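Questions People Ask Me About Getting Lost Things Back

I've run the lost property desk at the Dasville bus station for eight years now, and I get the same emails over and over. So I finally sat down one Friday with a pot of tea and wrote out my answers. If yours isn't covered, write to me and I'll add it (eventually — I'm slow in January, when everybody leaves their gloves on the bus).

I left something on the bus this morning. When should I call?

Give it until 4 in the afternoon. The drivers hand things in when they finish a shift, and the early shift doesn't end until after lunch. If you call at 9 I'll take down your details, but I won't have your umbrella yet. The number 23 and the number 43 are the exceptions. Those two finish up at the Tarstead depot, so anything left on them comes over in the van the next morning.

What do I need to tell you?

More than you think! "A black phone" doesn't get us very far when I've got a drawer full of black phones. Tell me about the crack in the corner, or the sticker your kid put on the back. For bags, tell me what's in the outside pocket. People always start with the main part, but the outside pocket is where the odd stuff lives, and odd stuff is what I can match. A receipt from Rathnayake's bakery once got a lady her bag back in under a minute.

How do I mark my bag so it comes home?

Put something on the outside that you could describe to me over the phone, and something on the inside with your name and a number on it. Ribbons are okay, but they fall off. Pins are good if they go through the fabric properly. Luggage tags are fine too, though please write on the thing. I see so many blank ones.
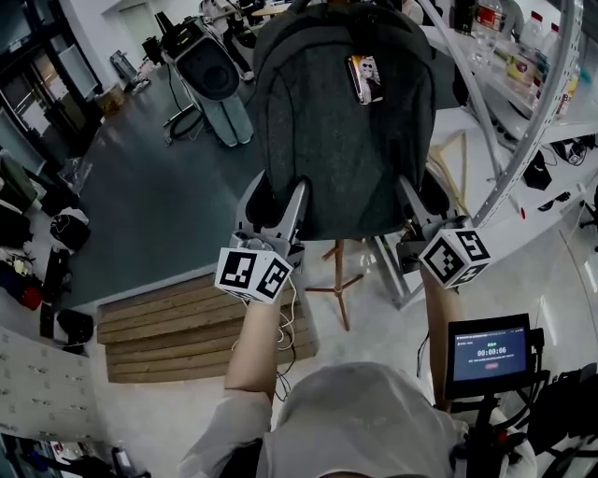

For the inside label, I use a laundry marker and a scrap of cotton tape, and I sew it down along all four sides. My neighbor Lionel Ferrand swears by iron-on ones and he may be right, but mine came off after one wash and I never went back. Don't put your home address on it. A first name, a cell number and an email are plenty. And if the number changes, change the label! I've called so many old numbers and had lovely chats with complete strangers.

Do you open bags?

Yes, if there's nothing on the outside that tells me whose it is. There are always two of us there when we do it, usually me and Nuwan Uddin from the ticket office, and we write down what we find. We don't read letters or poke around on phones. Food goes in the trash the same day, so please don't write to me about a sandwich.

How long do you keep things?

Three months for most stuff. Keys and glasses I hang on to longer than I'm supposed to, because they take up no room and somebody always turns up. Passports and bank cards don't stay with us at all. Passports go to the police station on the hill, and cards get cut up, so cancel yours as soon as you notice it's gone.

Is there a fee?

Two dollars for small things, five for bags, strollers and instruments. Kids' toys are free. If you can't pay, just say so and we'll sort it out.

Can my friend pick it up for me?

Sure, as long as you email me first with their name and they bring some ID. A text message they wave at me on their own phone doesn't count, sorry. I've been caught out that way before and had a very awkward week.

Can you mail it?

Within the state, yes, if you cover the postage up front. I wrap things well. I won't mail anything with glass in it after what happened to the lamp.

What happens to the stuff no one claims?

Most of it goes to the Rikow thrift shop on Mill Street, and coats go straight to the winter shelter. Last year the thrift shop gave us back 500 dollars from the sales, and that went on new shelves and a decent lamp for the desk. Books I keep on a cart by the door. Take one if you're waiting for a bus.

I found something on the street near the station. Will you take it?

If it was in the station or on the forecourt, yes please, bring it in. Past the crosswalk it belongs with the police. I know that sounds fussy, but they get calls I never hear about, and the person looking for it will probably try them first.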